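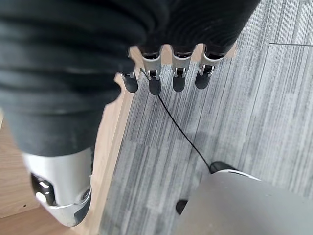

中間報告：作業着の文化史『襟とポケット』（仮題）執筆助成

11月末時点の進捗をご報告します。全8章のうち、初稿が上がったのは2章です。申請書の工程表では4章になっているはずですが、あの工程表は私が最も楽観的だった晩に書いたものです。

資料調査
クレルケル社の旧縫製工場に残る注文台帳の撮影は終わりました。総数1,823枚。うち42枚は帳簿係の昼食代の計算で、服飾史上の価値は限られますが、戦前のソーセージの値段には詳しくなりました。台帳からは、青い上っ張りの注文が港湾労働者より先に画塾から入っていたことがわかります。「労働者の服を芸術家が真似た」という第3章の筋書きは、これで書き直しになりました。見出しだけは気に入っていたので残念です。

聞き取り
元裁断師のフォルカー・ヴェント氏に二度お会いしました。一度目は胸ポケットの位置について三時間、二度目はその訂正に二時間いただきました。氏によれば、左胸のペン差しは職長の見栄から広まったもので、平の職工は鉛筆を耳に挟んでいたそうです。裏づけはまだ取れていませんが、本文には必ず入れます。

図版
プラルト誌の古い広告は、掲載許可の返事を待っています。催促は二度しました。先方の返信はどちらも丁寧で、内容はありませんでした。年内に進まなければ、ロイター縫製の型録に差し替えます。こちらは許諾済みですが、モデル全員が同じ方向を睨んでいるため、頁を並べると少々怖いです。

予算
旅費は計画内に収まっています。複写費は超過しました。オレオ印の防水上着を一着、資料として購入した件は、領収書を添付のとおりお送りします。着用はしていません。油の匂いが強く、着られません。

今後の予定
冬のあいだに第3章の改稿と第4章（デザイナーズブランドによる作業着の引用）の初稿を仕上げます。第5章の題はまだ決まっていません。担当編集者からは「もう少し短い題を」と言われ、削ったところ、何の章か私にもわからなくなりました。次回の報告には改訂版の工程表を付けます。今度は昼間に書きます。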